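Preliminary Relief Should Come With a Written Scope

Courts are asked more and more often to freeze a rule before anyone has had a full hearing on it. The request is usually for a preliminary injunction, and the argument is usually about whether to grant one. Less attention goes to how the order is written once the judge decides to grant it. The drafting deserves more attention than it gets.

Take the dispute between Watier and the state labor department over the notice rule for shift changes. The rule required employers with more than 400 workers to post schedule changes in advance. Watier sued, and so did Boltico, a smaller firm with 413 workers on its books. The court paused the rule in June. The order was 2 pages long. It named the plaintiffs in the caption, described the rule by its short title, and said enforcement was "stayed pending further order."

It did not say for whom. The department read the order as covering the two plaintiffs. Sadowski, which had not sued, read it as covering every employer in the state and stopped posting notices. When the department opened a file on Sadowski, the company pointed to the same sentence the department was relying on. Both readings were reasonable, and that is the defect.

Gaëtan Texier, who teaches civil procedure and has written on the case, argues that the judge should have limited relief to the parties as a matter of course. I agree with part of this. A party-only order is easier to administer and easier to appeal. But some rules cannot be paused for one employer without affecting others. Where a group of firms shares a hiring hall, as Trandska's contractors do, a worker may fall under the rule in the morning and outside it by 2 p.m. A fixed presumption would settle the easy cases and leave these where they are.

A better requirement is procedural. Any order that pauses a rule should state, in a separate paragraph, who is covered, which sections are paused, and what the agency may still do. If the judge intends the order to reach non-parties, the paragraph should say so and give the grounds. If the judge does not, one sentence is enough.

The common objection is speed. Emergency motions are decided on short schedules, with thin records. That is a fair point about the reasons section, which can follow later. It is a weak point about scope. The moving party has already drafted a proposed order, and the local rules could require the paragraph in that draft. 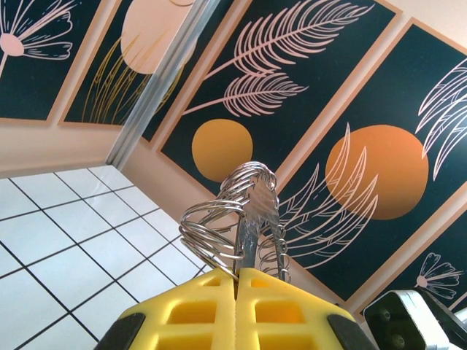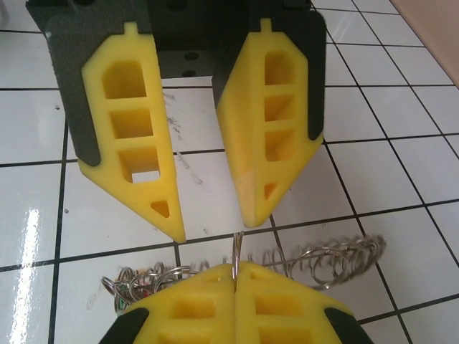 What the department can do now

The department does not need to wait for the appeal. It can file a motion to clarify, attach both readings, and ask the court to pick one. Until there is a ruling, it should hold the Sadowski file open without assessing a penalty. Employers that have stopped posting should keep their schedule records in the meantime, as the stay says nothing about the separate record-keeping section.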